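Trernow Support Portal
Ticket: Episodes rejected by the checker, container task
Raised by: Eino Salminen
Site: Gasstead
Component: Collection / Busano checker
Priority: Normal (was Low, I changed it back)
Status: Waiting on vendor

Problem

Since the November update to Busano, a large share of our two-handed container episodes come back marked "object lost, discard". The operators see nothing wrong when they play them back. Neither do I. The checker gives no more detail than that, and the help page for the message tells you to record the episode again, which we have done, with the same result.

I would like to know what "lost" means before we throw away any more work.

What we expected

An episode is kept if both grippers track from start to finish and the container can be found in the views where it matters. That is how the old version behaved, or how it was described to us.

What happens

Out of 291 episodes, 11 passed. The rest carry the same message. I don't believe our people became that bad at the job between one version and the next.

Steps already tried

Restarted the checker. No change.
Cleared the cache and ran the whole batch again. Same episodes rejected, same message.
Checked the clocks on both grippers and the head camera against each other. They agree as closely as they ever have.
Ran the marker calibration again. It reports a good fit. It reported a good fit before too, so I am not sure what that proves.
Swapped the left and right grippers. No change.

Reply from Support (first line)

Thank you for your ticket. This message is most often caused by poor lighting or by an object with too little contrast against the table. Please add a lamp and record a new batch. A darker object may also help.

Reply from Eino Salminen

I'm not changing the object. The whole point of this set is a pale brown container on a white surface, because the last model could only pick up things that stood out. If the checker can only approve easy examples, then we will end up with a folder of easy examples and a model that has learned nothing new. I'd also like to see what the lighting advice is based on. The same lamps were on for the batches that passed in the old version.

Frames from the session are attached. Please look at them before suggesting another lamp.
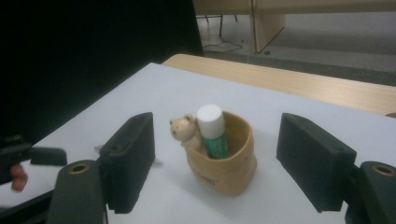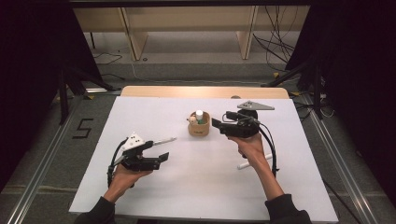
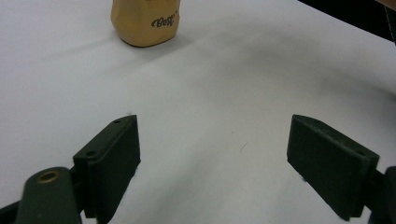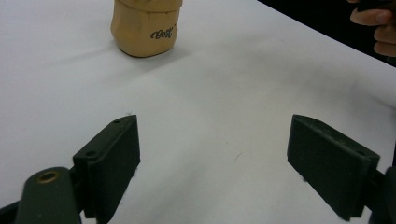
Attachments 1 to 4: container task, Gasstead. 2 is the head view, 1, 3 and 4 are gripper views.

Reply from Eino Salminen (continued)

Going by those: in the first one the whole container is in view between the fingers, with the bear and the glue stick showing over the rim. The head view has the container too, with a gripper on each side of it. I can't see how either would count as lost.

The third and fourth are a different matter. The container is at the top of the picture and only the lower part of it is in view. A person would still know what it was, and there is even some of the printing to go by. My guess is that the new version wants the full outline of the object in every view, at all times. If so, it is asking for something that a camera fixed to a gripper can't give. You point the gripper somewhere else and the object leaves the picture. I would expect that in any two-handed task, and I'd want the model to see it.

I would be glad to be wrong about this, since the other explanations are worse.

Reply from Support (second line, Nanayakkara desk)

We have looked at the attachments and one of the rejected episodes. You are partly right. The update added a rule that checks for the object outline in each gripper view. It was meant for single-gripper tasks and should be off for two-handed ones. Could you open the task settings and tell us what is listed under "task type"?

We also noticed a thin dark hair or fibre on the white surface in attachments 3 and 4. The checker may be picking this up as a second object. Please wipe the table between batches.

Reply from Eino Salminen

Task type says "two-handed". It has said that from the start. So the rule is either ignoring the setting or reading it from somewhere else.

On the hair: fair enough, it's there, and we will wipe the surface. I don't accept it as the cause. If one hair can sink an episode then the checker is no use to anyone who works in a room with people in it. I'd rather not have it offered as the reason when the ticket gets closed.

Test done this afternoon: I took 2 rejected episodes, removed the gripper views and ran them through with the head view only. Both passed. I then put the gripper views back and both failed. It is a small test and I wouldn't hang much on it, but it does point at the outline rule.

Reply from Support (second line)

Thank you, that is useful. We can repeat it here. The task type is read from the project file and the project file is only read when the project is first made. Projects made before the update are treated as single-gripper whatever the settings page shows.

Workaround: make a new project, set the task type, and import the old episodes into it. Do not copy the old project file across.

Reply from Eino Salminen

Done at 16:40. Most of the batch now passes. I haven't gone through it all by hand and I don't intend to call it fixed on the strength of a green tick, given that the same tool was just as sure of itself the other way.

Still open from my side:
The settings page shows a value that the checker doesn't use.
The help page still says to record again.
Nothing in the message names the rule that failed.

Please leave the ticket open until there is a version that reads the setting. The rejected copies are staying on the drive until then.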